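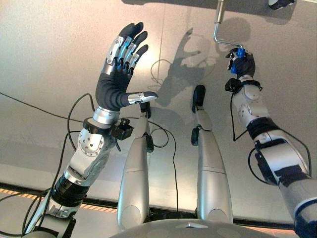

Dustdale, 3/14/21

The Nkosi came off the trailer with the wrong gearing. The rider saw it on the job card before the engine was warm: a sprocket two teeth too large, left over from the sprint circuit at Tranow. On a track with a straight this long it would hit the limiter well before the braking marker.

The mechanic changed it without comment. Chain slack was reset, the axle torqued, the wheel spun by hand and checked for alignment. The rider sat on an upturned crate and read the tyre sheet.

Front pressure had been climbing all through practice. The rear was stable but graining on the left shoulder, where the long corner after the pits loaded it for most of its life. The supplier's advice was the harder compound. The rider asked for the softer one and wrote the request on the sheet, with initials, so that there would be no argument later about who had chosen it.

Two bikes failed to leave the grid on the warm-up lap. The start was delayed and the distance cut by two laps. The mechanic recalculated the fuel and drained the difference into a measuring jug.

From fifth on the grid the Nkosi launched cleanly and was third into the first corner. Ahead were the two factory Marnitz entries, running line astern. They were faster on the straight. They braked earlier, and through the long left they ran a wider line to protect their tyres.

The rider stayed on the inside line and kept the throttle steady. Each lap it recovered what the straight had taken away. The rear began to move at half distance, first on exit, then in the middle of the corner. The rider changed the engine map to the lower setting and used a higher gear.

With three laps left the second Marnitz ran wide over the painted kerb and lost the place. The leader did not.

The gap at the flag was less than a bike length. In the garage the mechanic put a gauge on the rear tyre, wrote the figure beside the initials, and asked what gearing was wanted for July.

"Same as this," the rider said. "One tooth less if it's windy."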